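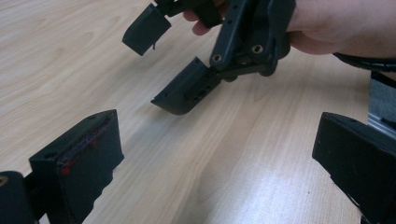
Figure 1. One hand-held gripper seen from the camera of another, over the table at Derton.

Do More Demonstrations Help? Collecting Grasping Examples with Hand-Held Grippers
Final project report
Abílio Pinheiro
4/17/18

1. What we were asked to do

The project handout says that a policy for picking up small objects can be learned from people doing the task with a gripper in their hand, and that the more people do it, the better the policy gets. Our group was asked to collect the examples, train on them with the Rerkine code, and report the success rate. I wrote this report and did most of the labeling. The training was done by the Varnum group next door, and I have used their numbers as they gave them to me.

I did not believe the "more is better" part in January and I only half believe it now. Most of this report is about why.

2. Equipment

Each tool is a two-finger gripper in black plastic with a camera mounted so that its own finger pads show in the lower corners of the picture. The fingers run on a linkage. Figure 1 shows the side of one, with the brass-colored threaded inserts in the frame. The hand in the picture is holding it over the table with the jaws open.

We had two tools working at the same table for the handover task and one for everything else. The Hsu manual treats the tools as interchangeable. I doubt this. The linkage on the second tool had more play in it, and when I held the jaws shut I could still rock the pads against each other with a thumb. The policy is supposed to learn from where the pads are in the image, so play in the linkage goes straight into the data. We did not measure it, and we should have.

There is also the matter of the pads getting dirty. One pad in Figure 1 has a reddish smear along its top edge, with specks around it. I asked whether pads were supposed to be wiped between sessions and got two different answers. A mark like that sits in the same part of the image as long as it stays on the pad, and I see no reason a network would ignore it. A fair test would be to train with clean pads and run with dirty ones. It is on the list in section 6.

3. Procedure

The target was 500 demonstrations. Seven people took part, all students. Each one got a short explanation and then worked for 30 minutes at a time. An example began with the jaws open above the table and ended when the object was released in its new place. The person said "done" out loud and a partner pressed the key.

That last step caused trouble. Partners pressed late, especially toward the end of a session, and the tail of many recordings is just a gripper hanging in the air while two people talk. I trimmed these by hand. My cutoff was the first image in which the pads were fully clear of the object, but with glare on the tabletop it was sometimes hard to say, and I know I was stricter in the first week than in the last.

4. What we threw out

I rejected 88 recordings. The usual cause was that the person's other hand came into view to steady something, or that the second tool blocked the camera during a handover. The rest were failed grasps.

Dropping the failed grasps was the instruction, and I followed it, but I want it noted that this makes the people look better than they were. A learner that sees only clean grasps has nothing to go on once it misses one. The Varnum group said their policy "tends to freeze" after a miss. I would have been surprised by anything else.

5. Results

The policy trained on all accepted recordings did better than the one trained on half of them. The handout would stop there. However, the half was simply the first half by date, so it also came from fewer people, and from people who were still learning the tool. The comparison mixes up amount, variety and skill. I asked for a second run with a random half. It was started but had not finished when this report was due.

Handovers were poor with either set, and I would not draw any conclusion from them.

6. If someone repeats this

Measure the play in each tool before the first session and again after the last one. Write down which tool was used for each recording (we began doing this too late). Settle on a rule for cleaning the pads. Keep the failed grasps in a separate folder, so that somebody can try training with them. Have a second person trim a sample of the recordings and compare the cut points with the first person's.

The recordings and my rejection notes are on the Derton drive in the project folder. The notes for the first two sessions are on paper and have not been typed up.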